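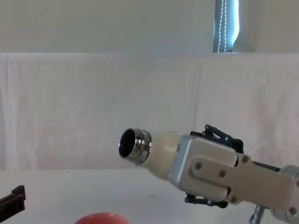
I started walking to work in March, when the bus company dropped the 7.40 from Clamley and the next one got me in late. It is 4 miles from my door to the office in Ileck if I take the canal path, and a bit less by the main road. I tried the road twice. There is no pavement past the garden centre and the lorries come very close.

The canal way takes me an hour and a quarter. I leave at half past six and I'm at my desk before eight, which gives me time to change my socks. I keep 2 pairs of shoes under the desk now. My manager has seen them and not said anything.

Most of what I've learned is dull but I'll put it down anyway. Trail shoes wear out fast on tarmac. A rucksack with a waist strap is better than one without, even for a small load. The stretch under the railway bridge floods after one night of rain and stays flooded for days, so I go up the steps by the old Misard works and come back down at the lock. That adds five minutes.

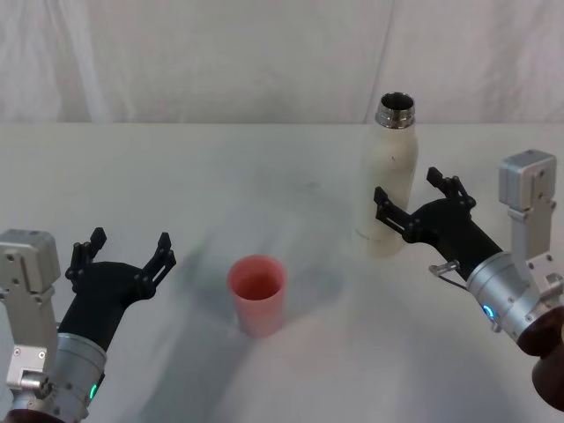 Aníbal Marulanda from accounts walks in from the other side of town and we compare notes at lunch. He told me to drink something before setting off and again halfway, and I get fewer headaches now. He also counts his steps, which I did for a week and then gave up. I don't want a number at the end of it.

Money was part of the reason for carrying on. A yearly bus pass is just over 500 pounds and I haven't renewed mine. I've spent some of that on a coat and a decent head torch, and I'll need new shoes before winter, so the saving is smaller than it looks.

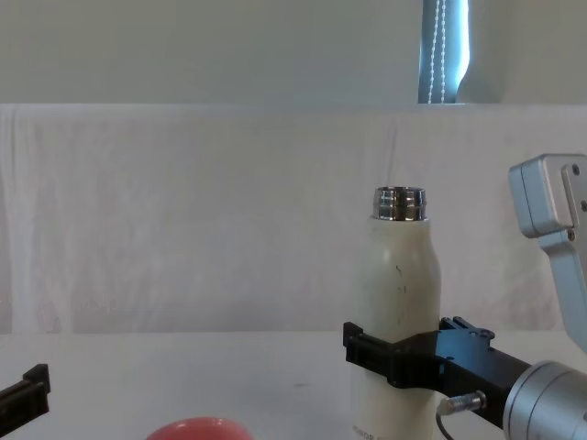

Going home is harder. I'm tired and the path is busy with bikes, and a lot of them don't ring a bell. If it's raining hard I get the ten past five bus and pay the single fare. I've done that six times so far.

The council says the bridge section will be resurfaced in the autumn. There's a notice tied to the gate with the closure dates, but the ink has run and I can't read the second one. I'll ring them.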